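双臂桌面套件 安全与开机检查表(附备注)
设备:Tevico Cudetti 双臂套件,评估用机
地点:Mullcombe 工作间
检查日期:2024/06/20
检查人:Zakhar Ostapchuk(机械、电气),Aníbal Rebelo(软件、操作),备注由我整理
供货:Henriques
报价:1,399 欧元,含双臂、安装横梁、围板、腕部相机和一年远程支持,运费另计

结果写法:合格 / 有条件合格 / 需整改 / 未查。
备注里凡是写“个人意见”的,不影响结论,跳过也行。

先说一句心情:我们试过好几种桌面双臂,这是第一次箱子还没拆完就有人开始抢着排使用时间。下面有挑毛病的地方,有几条还挺较真,不过整个检查过程非常愉快,希望读的人也能感觉到。

一、到货与随附文件

1.1 外箱、内衬完好,无受潮痕迹
结果:合格
备注:内衬泡棉按零件轮廓切好,每个位置旁边都有编号,和装箱单一一对应。拆箱的时候真的很享受!泡棉请留着,退换时要用原包装。

1.2 装箱单与实物一致
结果:合格
备注:六角扳手多送了一把,已放进公用工具盒。

1.3 随附手册有中文版
结果:有条件合格
备注:快速上手部分翻译得很顺,Aníbal 照着做,一次也没回头翻英文版。维护章节就差一些,“扭矩”和“力矩”混着用,有一张表的表头还是葡萄牙文。已把标注过的 PDF 发给 Henriques,对方当天下午回信说会转给 Tevico 改。

1.4 符合性声明与序列号对应
结果:合格
备注:左右臂各有自己的序列号,登记时请两个都写上。扫描件在共享盘“设备/双臂/文件”里。

二、安装与机械固定

2.1 横梁与台架连接牢固
结果:合格
备注:两条臂并排装在同一根横梁上,出厂时间距已经定好,不用自己量来量去。Zakhar 用扭矩扳手全部复拧了一遍,只有右侧靠外的一颗需要再带一点。第一周用完请再拧一次,之后跟着月检走。

2.2 底座无晃动
结果:合格
备注:断电状态下用手推肩部,感觉不到旷量。请推大臂的根部,别抓着夹爪晃。

2.3 围板安装到位,无锐边
结果:有条件合格
备注:三面围板挡得住往外滚的零件,也让背景干净不少,对视觉标定很有帮助。右侧围板和后围板的接缝处有一点毛刺,Zakhar 用细砂纸处理过了,摸上去已经没问题。建议供应商出厂前就做掉。靠操作者的一边是敞开的,所以第五节的站位要求一定要看。

2.4 台面平整,无翘起
结果:合格
备注:台面两侧有金属压边,边缘压得很服帖。台面是亮光的,灯开得太正会反光,标定前把顶灯调暗一档,效果立刻不一样。个人意见:花纹很好看,但如果有哑光纯色的选项,我会选哑光。

2.5 关节限位有效
结果:合格
备注:逐个关节低速走到软限位,均能停下。机械限位没有主动去撞,手册也不建议这么做。

三、电气与线缆

3.1 电源适配器、插头、接地
结果:合格
备注:适配器上请贴本单位的年检标签。这次贴在侧面,底面散热孔不要盖住。

3.2 急停按钮
结果:合格
备注:按下后两条臂同时断掉使能,没有先后。复位之后不会自己动,要在软件里再确认一次。这个设计我特别赞同!Aníbal 故意在运动中途按了好几回,左臂、右臂、双臂同动都试过。急停线够长,我们把按钮固定在操作者右手边的桌沿上,左撇子同事用的时候请换到左边,换完重新试按一次再开工。

3.3 断使能后的下垂
结果:有条件合格
备注:断使能后手臂会慢慢往下落,速度不快,但手不要放在小臂下面。我们在横梁上贴了一张黄色提示条。如果下一版能加抱闸,这一条就可以直接写合格了。

3.4 指示灯状态可辨认
结果:合格
备注:横梁上靠近底座的小灯亮着的时候,一律按“有电”对待。手册第 4 章有各种闪烁方式的对照,已打印一份塑封挂在旁边。

3.5 线缆无破损、无硬折
结果:合格
备注:外皮检查完好,接头处没有松动。走线方式另见 6.2。

四、软件与限制参数

4.1 固件为供应商推荐版本
结果:合格
备注:升级过程中不能断电,界面提醒得很清楚,进度条也老实。

4.2 速度上限已设置
结果:合格
备注:示教模式下上限是固定的,用户改不高。自动模式可以改,需要管理员密码。密码由 Aníbal 保管,请不要写在便签上贴显示器(说的就是上一台设备)。

4.3 碰撞检测灵敏度
结果:有条件合格
备注:用泡沫块试挡,停得很干脆,退回的动作也温和。灵敏度调到最高时,快速换向偶尔会误停。我们目前用中间偏高的一档,误停基本没有再出现。每次换夹爪指尖之后,请重新跑一遍自检。

4.4 工作区虚拟边界
结果:合格
备注:边界设在围板以内。图形界面里直接拖就行,拖完会让你低速走一圈确认。做得这么顺手的边界设置,我是第一次用到。

4.5 日志可导出
结果:合格
备注:导出的是普通文本表格,任何电脑都能打开。磨合期间累计 1,062 次夹取的记录全部完整,时间戳也没有跳变。Zakhar 已经拿它画了夹爪电流曲线,有兴趣的找他看。

五、操作者要求

5.1 首次使用前完成半小时的带教
结果:合格(已有名单)
备注:带教由 Aníbal 负责。流程在共享盘里,照着走,不要凭记忆。

5.2 站位
结果:有条件合格
备注:自动运行时,人站在地面黄线外。黄线目前是用胶带贴的,等设备最后摆定再改成喷漆。需要伸手进工作区时先按急停,手离开之后再复位,中间这一步不能省,赶时间也不能省。

5.3 头发、挂绳、宽袖口
结果:合格
备注:工牌挂绳一律摘下,门边有挂钩。

5.4 双人作业时的口令
结果:需整改
备注:检查当天有一次两个人同时喊“好了”,意思却不一样,一个是说“放好了”,一个是说“可以开了”。没有出事,但这正是应该写进规程的东西。改为:放料的人说“手出来了”,操作的人重复一遍,再启动。两周内把规程更新好,负责人 Zakhar。

六、夹持与实际作业

这一节花的时间最多,也最好玩。评估任务定的是纸板件的抓取、转移和折边,材料薄、软、容易滑,比夹木块难多了。如果一套设备能把这个做稳,日常那些小件我基本就放心了。

6.1 夹爪指尖清洁、无缺损
结果:合格
备注:指尖用无尘布加一点酒精擦,擦完等干了再夹纸。备用指尖单独装袋,左右通用,换一副只要拧两颗螺丝。

6.2 手臂走线不妨碍动作
结果:有条件合格
备注:线缆留了余量,各关节走到极限也没有被拉紧。弧度偏大,两臂靠近时要留意,别让一边的线碰到另一边。详见本节末尾。

6.3 夹持力可调,薄料不压坏
结果:合格
备注:从最低一档往上加,加到纸板不滑为止,再多加一小格。厚一点的卡纸可以直接用预设。

6.4 双臂同步
结果:合格
备注:同时提起、同时平移、同时放下,三种动作都试过。放下时偶尔一侧先碰到台面,差得很小,对折边没有影响。

6.5 腕部相机画面
结果:有条件合格
备注:夹爪前端会占掉画面下方的一部分,标注时记得避开。对焦距离固定,太近的东西会虚,所以看夹爪本身是否干净请直接用眼睛看,别靠相机。远一点的料看得很清楚,这个价位能有这样的画面我很满意。

6.6 连续运行
结果:合格
备注:同一动作连续 100 次,无人工干预。结束后用手背贴近肩部外壳,温热,不烫。

6.7 杂物清空
结果:需整改
备注:与当前任务无关的小件请移到围板外面再开始。开机前的自查单里原来没有这一条,现在加上,放在第一行。

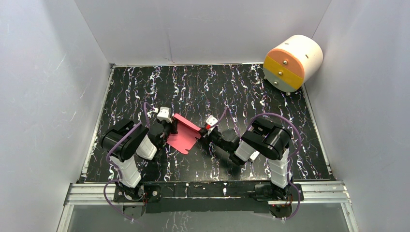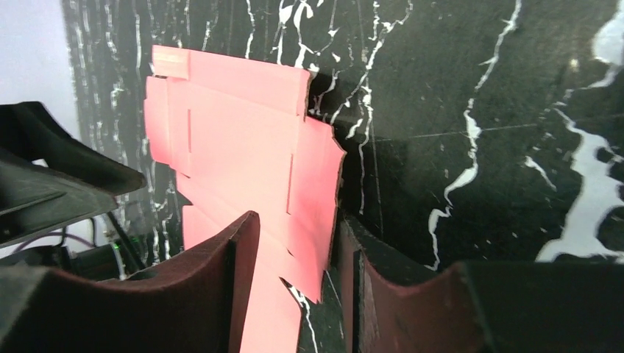
线缆余量和薄料夹持,是我在评分表上写得最长的两条。Tevico 给的线偏软,跟着关节走的时候很听话,可是余量一多就容易往高处拱。看第一张,紫色的线从肩部拱起来,越过手臂再往下走,右臂那一圈拱得很高;靠后围板的角落里还侧躺着一个圆筒形的东西,这正是 6.7 要大家先移走的那一类。同一张里粉色卡纸由两边夹爪各捏一端,中间有折痕,近处的边往下垂,所以 6.3 的夹持力调好以后,还要把两只夹爪的间距一起看,间距小了纸就会软下去。第二张是从腕部看过去的纸板,折线、切口都分得出来,前景里的两根指尖是虚的,正好对应 6.5 写的两句话。我们的处理办法:肩部加一个可拆的魔术贴扎带,把高处那一圈收低一些,夹爪一侧的长度保持原样,收完之后低速走一遍全行程再上自动。扎带是自己买的,Henriques 听说后表示可以在后续批次里随箱附上。

七、复查项目汇总

1.3 手册维护章节:等供应商改版,收到后替换共享盘文件。
2.3 围板接缝毛刺:已处理,下次月检再摸一遍。
3.3 断使能下垂:提示条已贴,保持。
4.3 碰撞灵敏度:换指尖后自检,结果写进日志。
5.2 黄线:暂用胶带,翘边就换。
5.4 双人口令:规程待更新。
6.2 线缆:扎带方案试用一个月。
6.5 腕部相机:标注同事各自确认避让区域。
6.7 杂物:自查单已改,旧版请撕掉。

八、总体意见

结论:有条件通过,可以在上述条件下投入日常评估使用。

Zakhar 的意见:机械部分做工扎实,螺丝规格统一,拆装不需要特殊工具。希望有抱闸版本,加一些钱也能接受。扎带试用结束后他想把肩部外壳打开看一眼,已经跟供应商确认过不影响保修。

Aníbal 的意见:软件是整套里最让人高兴的部分。边界设置、日志导出、急停后的二次确认,都像是自己天天用机器的人写出来的。他唯一的抱怨是界面上的时间不能切换成 24 小时制。

我的意见:我很喜欢这台!从拆箱到折出第一个像样的盒角,中间没有一次是靠打电话解决的。预算方面,加上备用指尖、延长的急停线和运费,全部算下来近 2,000 欧元,申请的时候请按这个数报,别只报套件本身的价钱。明年一月做一次完整复检,表格沿用本表,第六节可以按到时候的材料重写。

给下一位检查人的几句闲话:亮光台面容易留指纹,擦的时候顺着一个方向;塑封的指示灯对照表背面有 Aníbal 手写的常见误停处理办法,字有点潦草,看不懂就问他;纸板余料放在门后的纸箱里,练手随便用,用完把箱子盖好。

签字:
Zakhar Ostapchuk(机械、电气)已签
Aníbal Rebelo(软件、操作)已签
副本:Henriques 一份,Mullcombe 工作间存档一份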